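Went to the open lab for the Trusley after-school robotics club, because my nephew's in it and because I've been rude about it at dinner. Thread.

1/ The project is handwriting. Two arms, a marker, a whiteboard. The sign-up page called it "teaching a machine to write." I had my doubts about the word teaching and I still do.

2/ Noreen Cronin runs it. Six kids, ages 13 to 16. They steer the arms through a task over and over, then a program trains on the recordings. They had 1,494 of them when I visited. That's a lot of afternoons for something a pencil does.

3/ I asked Gaurav Bajpai (15, very patient with me) what counts as a success. He said "if a stranger can read it." Fine. I'm a stranger. Lowercase letters, rust-brown ink, then the whole bench:

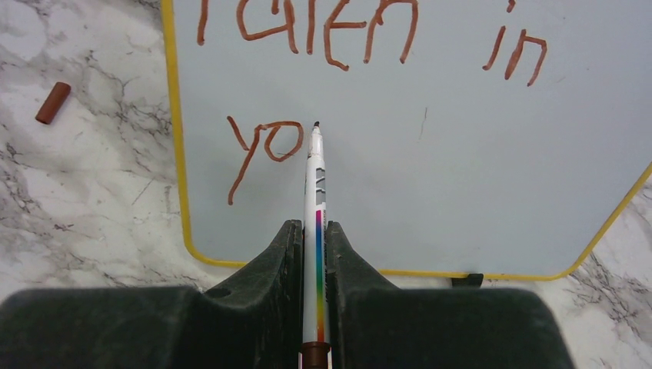
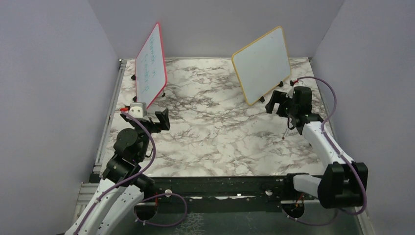

4/ I can read "yo." I can read "in." The longer word up top I'd call "raten" or maybe "rallen," and I'm not putting money on either. By Gaurav's rule that's a partial pass, and I'm being nice.

5/ My bigger gripe is the scoring. They log a run as good if the marker touched the board and didn't get dropped. So the 19 "good" runs on the wall chart tell you very little about legibility. I said so. Noreen said they know, and the kids are arguing over a better rule.

6/ Efraín Tello wants outside readers who haven't been told the word. That's the right test and I'd like to see the number before anybody prints it on a flyer.

7/ Do I think it learned to write? No. I think it copies strokes, shakily. But the kids will tell you that themselves if you ask, which is more than I get from most demos - including the ones with a budget.

8/ They show again in March at Caldale. I've agreed to be one of the readers.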